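Kaltura Cell, two-arm kitchen table
Periodic safety check, with comments
Checked January 30, 2021

Hello again, and thank you for reading these all the way down. Comments follow each item, and I have let myself ramble where I thought it would help the next person on the rota.

1. Emergency stop, both arms: PASS
Pressed with the arms moving slowly, then again at rest. Both arms held where they were and came back up without complaint. The button is a little stiff (it always has been, bless it) so do push it all the way home.

2. Base bolts: PASS WITH COMMENT
Left base fine. On the right base one bolt took a small nudge of the wrench, so I put a fresh paint mark across it. If the mark has split by your next check, please tell the Fakhoury desk the same day and don't just tighten it again.

3. Status lights on the base collars: PASS
Green on both. Do look at them from the front of the table, where you'll be standing when you need them.

4. Cables: PASS WITH COMMENT
I ran a gloved hand along every cable I could reach and found no nicks. The loop on the right arm wants enough slack for the wrist to turn fully, but it shouldn't swing out far enough to snag a pot handle. I moved the clip down one notch and I'm much happier with it.
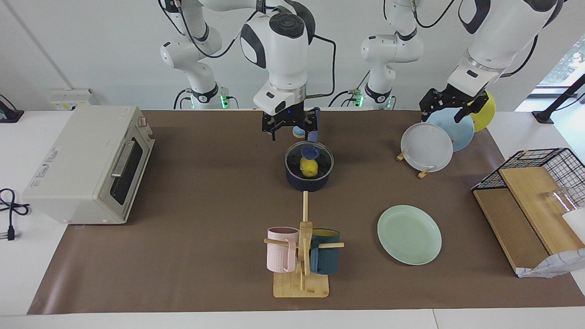 5. Grippers: PASS WITH COMMENT
Finger pads are worn on the left gripper, which does most of the plate work, poor thing. Still within the limit in the Stekska manual, but I've ordered a pair so we aren't caught short. Pads get wiped every 20 hours, and please use the plain cloth, as the scented wipes leave a film and then plates slide.

6. Work surface: PASS
Mat lies flat, no curled corners. Keep the mat back from the front edge of the table so there's a bare strip to rest your checklist on (and your elbows, I suppose, once the arms are stopped).

7. Glass and crockery: PASS WITH COMMENT
I went over the plates, the mugs and the pot lid for chips and found none. Anything chipped goes straight in the Merkaleck bin, even if it's your favorite!

8. Toaster oven: PASS
Used as a prop only in this cell. It stays unplugged, and the door should open and close freely by hand.

9. Speed limit in teaching mode: PASS
Set to 200 mm per second on both arms. Somebody had raised it to 300 back in November, so please do read the number off the screen each time.

Still open: replacement finger pads, left gripper. Recheck of the right base bolt at the next visit.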